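Screen Films for Shared Classroom Tablets: Wear, Touch Response and Cleaning
2026-09-23
By Shirin Moradi, Ziad Nimri and Dalal Hamdan
Print this page | E-mail this page

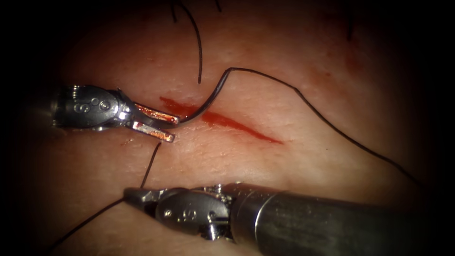 Instrument tip and incision on a synthetic tissue pad.

Summary

This report compares three protective films fitted to tablets used by several children in turn. The films were a clear gloss film (Wurik), a matte film (Bernar) and a thick flexible film (Lại). Each was tested for scratching, touch response, glare and ease of cleaning. The matte film gave the best result for reading near a window. The gloss film was the easiest to clean. The thick film resisted scratching best but caused missed touches near the screen edge.

1. Background

A tablet in a primary classroom is handled differently from one that has a single owner. It is stacked, carried under an arm, wiped with whatever is on the desk and passed to the next group. Cases protect the corners and the back. The glass is usually left bare or given a film picked on price, and the school then finds out during the term whether the film suits the work.

Product pages state a hardness grade for the film and little else. Hardness grades come from a pencil test on a fresh sample and do not cover grit caught between two stacked tablets. We wanted a test closer to that case which could be done with equipment available in the workshop.

2. Materials

All films were bought in the same size and cut by the seller. Four films of each type were used: two for scratching, one for touch response and glare, one for cleaning. The tablets were the same model, with the same software version, and were kept at full brightness with automatic adjustment switched off.

The rubbing rig was a Bemach slider bench, which moves a weighted felt block back and forth over a flat sample. Luzius Wieser changed the block holder so that the felt could be replaced without resetting the height. Fine quartz sand was used as grit and was sieved before each run.

3. Method

3.1 Scratching. Each sample was mounted on a glass plate and rubbed for 1,000 strokes with sand on the felt. The plate was then rinsed, dried with a lint-free cloth and placed over a printed text sheet under a desk lamp. Two of us graded it separately on a scale from 0 (no visible marks) to 5 (text hard to read). Where the grades differed, the higher one was kept.

3.2 Touch response. A drawing app was used to record straight lines traced with a ruler and a soft-tip stylus, then with a finger. Lines ran parallel to each edge at 10 mm spacing. A break in the line was recorded as a missed touch. The test was repeated with the case on, as the lip of the case can lift the edge of a film.

3.3 Glare. The tablet was laid flat on a desk beside a window. Readers sat in the normal position and read a page of 14-point text aloud. We noted whether they tilted the tablet or moved it before finishing.

3.4 Cleaning. A thin layer of hand cream was applied with a fingertip and left for 48 hours. The film was wiped with a damp microfiber cloth using light pressure, and the number of passes needed to remove the visible film of grease was recorded.

4. Results

Scratching grades were 3 for Wurik, 2 for Bernar and 1 for Lại. The marks on Wurik were fine and parallel to the stroke. On Bernar the coating became shiny in a band under the block, so the sample no longer had an even matte finish. This is not a scratch in the usual sense, but it was visible with the screen on and was graded as wear.

Wurik and Bernar had no missed touches with the case off. Lại had breaks in the outermost line on both long edges, with finger and stylus. With the case on, the breaks also appeared along the top edge. Pressing harder did not remove them.

Readers using Bernar finished the page without moving the tablet. Readers using Wurik and Lại tilted it toward themselves. Small text on Bernar had a slight grain, which one reader mentioned without being asked.

Wurik came clean in two passes and Lại in three. Bernar needed seven, and a faint smear could still be seen at an angle.

5. Discussion

No film was best in every test. For reading and worksheets the matte film is suitable if the school accepts more time spent on cleaning. For drawing and apps with buttons along the edge, the thick film should be avoided – the missed touches would look to a child like a fault in the app. The gloss film is a fair choice where tablets are stored in separate slots and do not rub together.

The sand test is severe. Felt holds grit against the film in a way that a smooth case back would not, so the grades should be used to rank the films and not to predict service life. The grading was also done by people who knew which film they were looking at. Tullio Martinelli suggested measuring haze with a light meter instead, and the rig has space for a sensor under the plate.

6. Further work

- Repeat the scratching test with a case back in place of the felt block.
- Test films after removal and refitting, including bubbles at the corners.
- Add one low-cost film with no brand on the packaging.
- Check whether alcohol wipes change the matte coating.

Stroke logs and grading sheets are kept with the rig in the workshop cabinet.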